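March, workshop book, started 9.40 (tea first, sorry)

Adhesive tests for the repair leaflet, carrying on from Esko's pages. He left me the list of what still needs doing and it is longer than I'd hoped! Ville wants something to read by the end of the month, so I'm going to write as I go and tidy it later.

Peel strips first. I cut the Sultov cloth tape and the Arero one to the same length, pressed both on with the small roller and hung the weights on after lunch. Sultov let go at 186 grams, very cleanly, no gum left behind. Arero hung on to 291 and then came away all at once with a bang that made Tapio jump (he was on the phone, I did apologise). Left a horrible sticky edge though, and white spirit only moved half of it.

I still think the slow peel matters more than the number. People reading the leaflet will be mending a groundsheet or a hosepipe, and they'll want to know whether it creeps overnight in a warm shed. So the 40 gram weights are staying on until tomorrow morning, please don't tidy them away, Veikko H!!

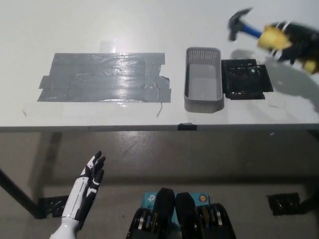 Grey duct tape in overlapping strips on the white tabletop, grey basket to the right.

Overlaps: my feeling from the groundsheet samples is that a third of the width is plenty. Half just wastes tape and gives you a stiff lump that lifts when you fold it. Veikko Tuominen reckons a quarter will do if you roll it properly, but he has wrists like a blacksmith and most people don't.

Rounded corners definitely worth it. Two square-cut patches lifted at the corners after folding, the rounded ones haven't yet. Will fold them again before I believe it.

To do:
ask Trarkateo if they still sell the narrow roll
more white spirit, and try the orange stuff on the Arero gum
find the good scissors (Esko?)
write up the cold samples, they're still in the fridge behind the milk

Stopped 16.15, hands stuck to everything.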